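Table arm at Pitkänen works again after gripper service

Havley, November

The small robot arm which sorts toy vegetables at the Pitkänen workshop is running again. It stood still for some days in this month, after the gripper began to drop its parts. The service was made by Tamsin Kereama and Chalerm Chaiyaporn, who look after the table cell, and it was finished on Saturday.

The task of the arm is simple to explain. It takes a toy vegetable, brings it to a steel vessel on the table and lets it go there.
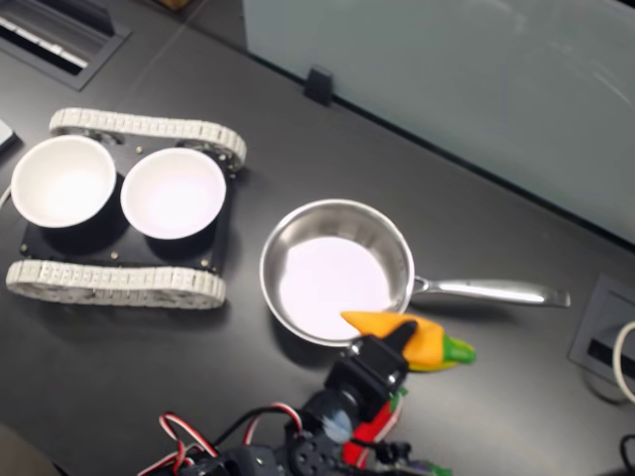
Toy corn in the closed gripper, next to the saucepan.
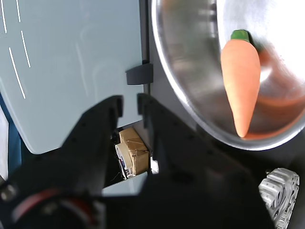
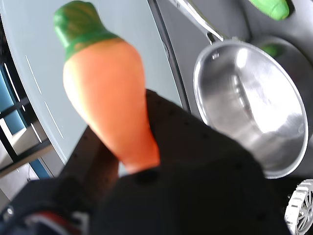

What was wrong

The first signs came in the evening program, when the arm repeats the same movement without a person beside it. Mali Samuel, who reads the log every morning, saw that the number of failed grips was growing. Usually the arm loses a part now and then, and this is accepted. In the bad week it lost the corn many times, and always at the same point of the path, shortly before the pan.

"At first we blamed the corn," she said. "It is smooth, and the fingers do not like it so much. But then it started also with the carrot, and the carrot was never a problem before."

The log showed one more thing. The gripper motor reported that it was closed, but the position was a little different each time. When the fingers were moved by hand with the power off, there was free play between the motor and the finger bracket. Kereama could feel it clearly. She compared it with a spare gripper from the cupboard, and in the spare one there was no play.

The group opened the gripper on a side bench. The screw in the middle of the horn, which is the round disc on the motor shaft, had become loose. The teeth inside the disc were worn on one side. Two of the finger screws had lost their tension as well, and one of them could be turned with the fingertips.

A second fault was found only by accident. Chaiyaporn bent the cable of the wrist motor to get it out of his way, and the motor disappeared from the bus. When he let the cable go, the motor was there again. The wire was damaged inside the plug, where it is bent each time the wrist turns fully to the left. It is possible that some of the earlier stops, which were written in the log as "no reason found," came from this plug.

How the work was done

The arm stayed on its mount, and only the gripper was taken off. The power supply was pulled out first and the plug was left on the table where both persons could see it. This is a house rule at Pitkänen after an arm dropped down on a hand last year. The hand was fine, only the owner was angry.

The horn was replaced with a new one from Flelov, the dealer from whom the workshop buys its small parts. In total 12 screws were taken out, cleaned and put back with a drop of medium thread lock. Kereama does not use the strong type on plastic brackets. She has seen a bracket break when the screw had to come out again, and a bracket takes longer to get than a screw.

For the new cable the way was changed. Before, it was fixed close to the joint with a tie, and it had not enough length for the full turn. The new cable is longer and goes in an open loop at the side of the arm. It looks less tidy, as Chaiyaporn admits, but the plug is not pulled any more.

"A short cable looks nice on the first day," he said. "I prefer the ugly one."

After this the gripper was mounted and the zero position was set again. The fingers are closed on a piece of paper, the paper must be held but not torn, and this value is written into the settings as closed. It was done three times by two different persons, and the middle value was kept. The whole job needed 40 minutes for the gripper and much longer for the cable, because the first new cable had a wrong plug and a second one had to be made.

Placing the table again

When the arm was ready, the objects had to go back. The program does not require that a pan is on the exact millimeter, but the group wants to start every test series from a known layout. They have a paper sheet with the outline of the table, and the places are drawn on it with pencil. Kiri Baxter, who made the sheet, has now made a new version, as the old one had too many corrections to be read.

Steel is not an easy material for the cell. A polished pan gives back the light of the room, and the bright spots move when the arm moves over it. Baxter asked that the ceiling lights are always in the same state during a test, all on, and that jackets in strong colors are not hung near the table. The second request was received with some laughing. She has the results to show, she says, and the jackets are now in the corridor.

The toys were also washed. On the fingers there was a thin film, probably from hands, and it was removed with alcohol on a cloth. The toys got only warm water and soap, and were dried overnight.

First tests

The test after the repair is the same as always: the arm must do almost 400 grips in one series, with corn and carrot in mixed order. The series was started in the afternoon and it was finished without a stop. The wrist motor did not disappear from the bus. The corn was still lost a few times, at different points of the path, and Samuel thinks that this is now only the smooth surface and nothing in the mechanics.

She would like to try thin rubber pads on the fingers. Kereama is against it for the moment. Pads wear off, and then the closed value is not correct any more, and the search begins from the start. They have agreed to wait until the next inspection.

New service plan

Until now the gripper was opened only when there was a problem. From this month it will be checked after every 1000 grips, which the log can count without help. The check has these points:

Power supply out, plug on the table.
Move the fingers by hand and feel for play.
Try all screws of the fingers and of the horn, without force.
Turn the wrist slowly to both ends and look at the cable.
Clean the fingers.
Paper test, write the value in the book.

If the paper value has changed since the last time, the gripper must be opened, also when everything seems to work. The book is on the shelf next to the door. It is a paper book, and there was a discussion about this, but the log computer was once broken for a week and after that the paper side has won.

One question is open. The worn horn was replaced, but the motor itself is old, and it became warmer than the others in the long test. Tane Dunstan, who is responsible for the budget of the cell, has approved one spare motor. It is ordered from Flelov and should be here before the end of the month. Until it comes, the evening program runs with a pause after each block so that the motor can cool down.

Visit from Moline

A group from the Moline training center comes to see the cell next week. They plan to build a similar table and have asked to see the cable work and the service book. The arm will run in the morning, and in the afternoon the gripper will be opened in front of the visitors. Persons from Havley who want to join can write to Dunstan at the workshop office. There are only a few places around the bench, and safety glasses are available at the entrance.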